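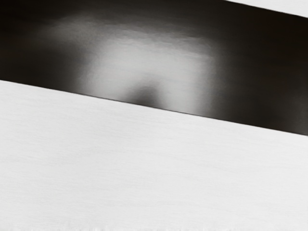
Search products and codes Go

Shop > Wood Care > Oils and Waxes > Interior

Trelitz Interior Hard Oil, Satin, 300 ml

Trelitz is a wiping oil for bare or previously oiled wood indoors. It is made by Gukstead and sold in a 300 ml tin with a press-on lid. It suits chests, boxes, bookcases, bed frames, chair legs, picture ledges and small tables. Larger jobs such as floors and long countertops are better done with the Gukstead floor range, which comes in bigger containers and dries harder.

The oil soaks into the wood and leaves a thin satin layer on top. You can feel the grain through it. It deepens the color of most woods, and on brown woods such as walnut and stained beech the change is easy to see. On maple, birch and ash it adds a light yellow tone that gets a little stronger over the years. If you want pale wood to stay pale, use the Wiravska White version, which has a small amount of pigment in it.

Finish and color

Trelitz comes in Clear, Wiravska White and Dark Brown. All have the same satin sheen once dry. There is no gloss version. Customers who want more shine usually put a coat of paste wax over the cured oil and buff it by hand.

Dark Brown is tinted, but it is not a full stain. It will warm up a medium wood and hide small scuffs. It will not make pine look like walnut. If you need a real change of color, stain first with a water-based stain, leave it until fully dry, then apply Clear over it. Please don't use Dark Brown over a solvent stain without a test. The solvent in the oil can lift the color and leave it patchy.

Always try it on the inside of a door or the underside of a shelf first. Leave the test patch overnight before you judge it. Wet oil looks darker and shinier than the dry finish.

Preparing the wood

Bare wood should be sanded evenly and wiped clean. Finish with a medium-fine paper. Going much finer closes up the surface and less oil gets in, so you end up with a weaker finish that marks sooner. Vacuum the dust out of the corners and grooves. A brush only moves it around.

Old varnish, lacquer and polyurethane have to come off completely. The oil can't get through them and will sit on top as a sticky film. A quick way to check is to put a drop of water on the surface. If it darkens the wood after a few minutes, the wood is open enough to take oil. If the drop stays put, keep sanding.

Veneer can be oiled, but go lightly with the paper. Edges are where people sand through. Solid edge strips and moldings tend to take more oil than the flat parts beside them, and end grain takes more again, so expect these to come out a shade darker. Sanding end grain one step finer than the faces brings the two closer together.

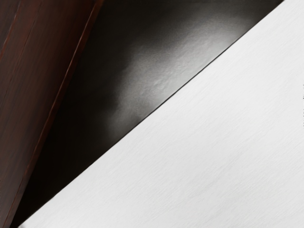
Oily tropical woods such as teak and rosewood need a wipe with denatured alcohol just before you start. Let it flash off and apply the first coat the same day. Drying is slower on these woods whatever you do.

Take off handles and knobs where you can. Mask hinges and locks. Oil that dries on brass leaves a brown film and it takes some scrubbing to get off.

Applying

Stir the tin with a flat stick, right down to the bottom. Do not shake it. The matting agent settles during storage and a tin that hasn't been stirred will give you a glossy first half and a dull second half. This applies to Clear as well as the tinted colors.

Put on a thin coat with a lint-free cloth or a Preda pad. Work along the grain. Let it stand for 5 minutes, then wipe off everything that is still wet on the surface with a clean dry cloth. This step matters more than any other. Most of the complaints we get about tacky furniture come down to oil that was left on.

Check again after a while for small wet spots, mainly on oak and ash, where the oil can creep back out of the pores. Wipe these away before they dry.

Leave it overnight with a window open. Rub the surface lightly with a fine white pad, dust it off, and put on the second coat in the same way. For most furniture 2 coats are enough. A tabletop will benefit from another.

For the inside of drawers and lidded boxes, we suggest a single thin coat or none at all. Closed spaces hold the smell for weeks, and clothes and paper will pick it up. If the inside must be finished, shellac is the better choice. Leave drawers out and lids open while the outside is drying.

Drying and curing

The surface is dry to the touch overnight in a normal heated room. In a cold garage or basement, allow double. The finish is fully cured after 7 days. Until then keep water off it, don't put books or lamps on it, and don't cover it with a cloth or plastic. Light use is fine once the surface no longer smells strongly when you put your nose close to it.

If the surface is still sticky after a couple of days, rub it with a cloth dampened with a little fresh oil, which softens the old layer, and wipe it all off hard with a dry cloth. Then wait again. If that doesn't work, mineral spirits and a white pad will take it back.

Coverage

One tin does a blanket chest or a small bookcase with both coats, usually with some left for touch-ups. Softwood and old dry wood use more. We would rather sell you one tin and have you come back for the next, as part tins don't keep forever. An opened tin with the lid pressed down properly lasts until a skin forms on top. A thin skin can be lifted off and the oil underneath used. Once the oil has gone thick like syrup it should be thrown out.

Care and repair

Dust with a dry or barely damp cloth. Avoid spray polishes with silicone, as they make later re-oiling difficult. Wipe up wine, coffee and vinegar soon. The cured finish will stand water for a short time, but a wet glass left all evening will mark it.

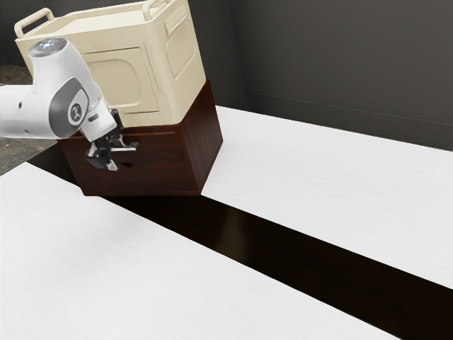
White rings and light scratches can usually be rubbed out with fresh oil and a fine pad, going with the grain. Blend the edges out a few inches past the damage. There is no need to strip the whole piece. For deeper scratches, sand locally, wipe clean, and build the color back with thin coats until it matches. Dark Brown pieces need a bit more patience here, since the repaired area nearly always looks too light after the first pass.

Furniture that gets a lot of handling should have a maintenance coat when it starts to look dry. Around knobs and pulls this happens first. Clean the area with mild soap and water, let it dry fully, and wipe on a very thin coat.

Safety

Cloths soaked in oil can heat up and catch fire without a flame. Lay them flat outdoors to dry, or put them in a metal can filled with water and close the lid. Never leave them balled up in a trash can or on a bench. The same goes for Preda pads and for sanding dust from a freshly oiled surface.

Use with good ventilation. Wear gloves. Keep away from children and pets, and keep the tin away from heat. Contains a drier that may cause an allergic skin reaction in some people. The safety sheet is available on request, please give the color when you ask.

What you get

One 300 ml tin in the color selected. Cloths, pads and stirring sticks are not included. Gukstead changed the tin label in March and we still have some stock of the old one. The contents are the same. If you are ordering several tins of a tinted color for one job, mix them together in a clean bucket before you begin, as batches can differ slightly.

Shipping

Ground shipping only. Oils can't go by air, so we are unable to send this item to Alaska, Hawaii or Puerto Rico. Unopened tins can be returned. Opened tins can't, unless there is a fault with the contents. Dented tins are fine to use if the lid still seals. If it has leaked in transit, take a photo before you unpack the rest and send it to us with your order number.

Page updated Mar 13, 2019

Tags: wood oil, satin, furniture finish, interior, low sheen

Related items

Trelitz Wiravska White, 300 ml
Trelitz Dark Brown, 300 ml
Preda Applicator Pads, pack of 5
Preda Fine White Pads, pack of 5
Gukstead Clear Paste Wax
Gukstead Wood Soap
Gukstead Floor Oil, Matte
Lint-Free Cotton Cloths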